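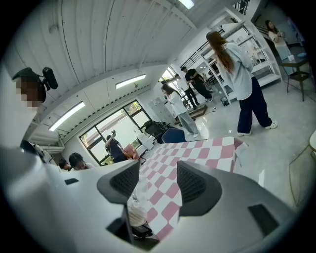 Re: [flungate-rooms] Table covering and seating, upstairs room

Date: 14/07/2024
List: flungate-rooms
From: Room bookings, Flungate

Replying to the points in the order they were raised. The earlier message is quoted in part.

> The checked cloth on the long table keeps creeping. By the end of a
> session one corner is hanging well past the edge and the other side is
> short. Can we go back to a bare top? Also, the chairs no longer match
> and I would like to know if that is deliberate. Last item: are the
> small lockers against the wall for general use?

1. Cloth

The pink and white cloth stays for now. The bare top marks easily and refinishing was quoted at $300, not including moving the table. The cloth was bought from Padenberg in May as a cut length, 128 cm wide. It was meant to be hemmed and wasn't.

The creep has two causes. The underlay was left off after the last wash, so the cloth sits directly on a smooth surface. It is also being pulled straight from one end only. Please centre it using the checks: pick a line of squares, run it parallel to the long edge of the table, and adjust from both ends. If a corner hangs over, lift and re-lay the cloth. Dragging it stretches the weave and the squares stop lining up.

Four clips are on order from Lurko. They take a top up to 4 cm thick. I measured ours before ordering and it is within that. Clips go on the short ends, away from where people sit.

Keep drinks off the bare edge where the cloth has slipped. Plastic cups tip when half the base is on fabric and half is not.

2. Chairs

Not deliberate. The blue and pink chairs came from the old downstairs set. The black office chair belongs with the desk and should go back there when a session ends, as its castors mark the floor if it is pushed about under load. The Metwally stacking chairs discussed on this list last year were not bought. The price per chair was $66 and the budget line was used for the window seals.

If you need matching seats for a booking, put it in the request and the blue ones will be set aside as far as they go. The pink chair can stay by the window.

3. Lockers

The small white lockers are for general use during a booking only. Anything left overnight is moved to the office. Keys are signed out at the front desk. Do not stack anything on top of the cabinet.

4. Lights and air (not asked, but it comes up)

The ceiling strips are on separate switches. On a bright day the one over the big window can be left off without much loss at the table. The slats along the top of the wall need to stay clear, so no banners or paper hung across them, please. Tape leaves a residue on the painted surface and I have spent enough time removing it.

> If the cloth has to stay, could somebody at least write down how it is
> supposed to be washed?

Cold wash, no bleach, line dry, iron on the reverse at medium. The colour ran slightly the first time, so wash it alone. Fold it along the checks and put it on the shelf with the underlay. They should be kept together.

Replies to the list, please, not to the bookings address.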